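Pekham Issues Field Notice and Controller Update for Prindonico Two-Finger Grippers

Fault can leave one fingertip extended during approach to upright objects; no injuries reported

Pekham today issued a field notice covering Prindonico two-finger grippers running controller release 18. Under a specific sequence of commands, the controller can report both fingers at the commanded opening while one finger remains forward of its planned position. The affected finger may then touch an object, shelf or wall before the arm reaches its programmed stop.

No injuries have been reported. Damage reported to date is limited to dented book covers, scuffed shelf edges and one bent fingertip.

The fault was first logged in April at the Ramov book handling site, where Prindonico grippers remove single volumes from upright storage. An operator stopped a cell after a gripper pushed a paperback against the rear panel instead of closing on it. The controller log showed no error. The arm had followed its path correctly, and the vision system had placed the book within tolerance.

Engineers at Pekham reproduced the condition in simulation and then on a test bench. The simulation work used upright paperbacks close to a flat wall, a layout that leaves little clearance for the fingertips and makes small position errors easy to measure. Across 200 simulated approaches with the triggering sequence enabled, the fault appeared 42 times. With the sequence disabled, it did not appear.
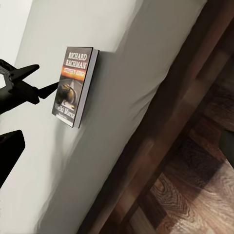 The cause is a timing error in the finger synchronization routine. When a pause command arrives while the fingers are opening, the controller stores the position of each finger and resumes from the stored values. In release 18, the stored value for the second finger can be overwritten by its target value. On resume, the controller treats the move as complete and sends no further motion command to that finger. The force limit stays active, but it is checked only during closing, so contact during the approach does not trigger a stop.

"The position readout was the misleading part," said Bernd Tiedemann, head of controls engineering at Pekham. "It showed the target value where it should have shown the measured value. Anyone reading the log would have concluded that the gripper was open and looked for the problem in the arm path or the camera calibration. We did the same for the first two days."

Release 19 corrects the stored value, reads finger position directly from the encoder after every pause, and extends the force check to the approach phase. A mismatch of more than 2 millimeters between commanded and measured position now causes a protective stop and a logged fault code. Cycle time is unchanged in normal operation.

Customers running release 18 should take the following steps until the update is installed:

Disable remote pause during gripper opening.
Reduce approach speed to the setup limit given in the product manual.
Keep people outside the cell guarding whenever the arm is under power, including during manual recovery.
After any unplanned stop, home both fingers before restarting the program.

Emergency stop circuits are separate from the finger controller and are not affected. Grippers running release 17 or earlier do not contain the routine and need no action.

The update is available through the Pekham service portal and can be installed by trained site staff. A finger homing cycle and a test grip are required after installation. Units that have made hard contact with a fixed surface should also be inspected for fingertip alignment – a bent tip can pass the homing cycle and still grip off center. Replacement fingertips will be supplied free of charge where damage is traced to this fault.

"We are asking customers to send us logs from any unexplained contact, even where nothing was damaged," said Mwanahawa Kioko, product safety manager at Pekham. "The old logs do not show the fault directly, but they do show the pause and resume times, and from those we can tell whether a unit was exposed."

Pekham has added interrupted opening moves to its release test plan. The earlier plan tested pauses during arm travel and during closing, but not during opening.

About Pekham

Pekham designs grippers and motion controllers for book, media and parcel handling. Its products include the Prindonico gripper line and the Mihăilă arm controller. The Mihăilă controller is not subject to this notice.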